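Project Catora: progress report to Akska, second period
Prepared by Gun-woo Shim, with contributions from Hwa-young Jeon and Si-woo Wang

1. What was planned
In this period we promised to compare two ways of training a policy that opens doors in simulation. The first way uses only demonstrations given by a person. The second way adds short corrections, where the person takes over in the moment before the handle is lost. We also promised to report the failures by type, as you requested in June.

2. Work done
The simulated kitchen is now stable and all the training was moved to it. The collection gave us 3409 demonstrations that passed our check. From these we kept 1000 for the first comparison, so that both methods receive the same amount of data.

The door task is the most difficult in our set. The handle is small compared with the panel, and the policy must bring the gripper to it at an angle while the door is free to turn. The left arm has no role in this task and we ask the policy only to keep it away from the door. 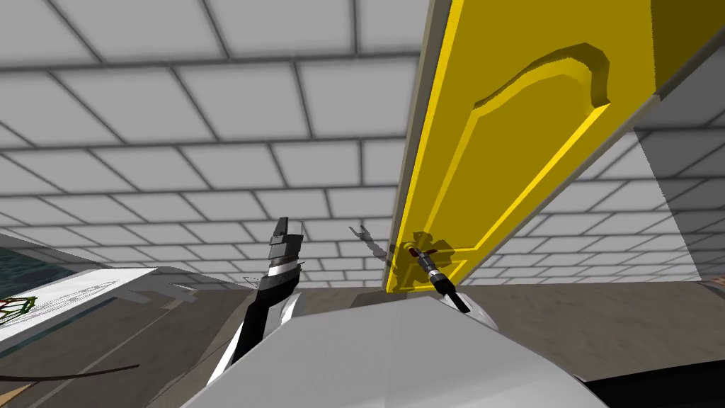

3. Results
With demonstrations only, the policy failed in 31 of the test episodes. With corrections added, it failed in 18 episodes of the same test. The door, the starting position and the time limit were equal for both methods.

Most of the remaining failures belong to the approach. The fingers are open wide enough, but they stop too low or too much to one side, and then the closing begins too early. For this reason we added the wrist view to the input of the policy. It shows the space between the two fingers well, but hard shadows on the yellow surfaces change very much with the position of the arm, and we suspect that the policy reacts to them. Si-woo is preparing a training set with changed lighting to test this.

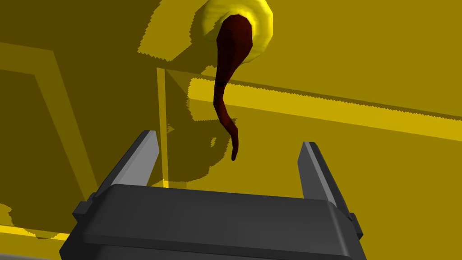

Mal-soon Yeo asked, after reading the draft, whether the lower number of failures comes from the corrections themselves or only from having more examples close to the handle. She would like to see a third run, with extra normal demonstrations of the approach and no corrections. We agree that the present comparison cannot answer this, and the third run is added to the plan.

4. Next period
Third run as described. Lighting test. First transfer of the policy to the Letach arm, if the controller is delivered in time.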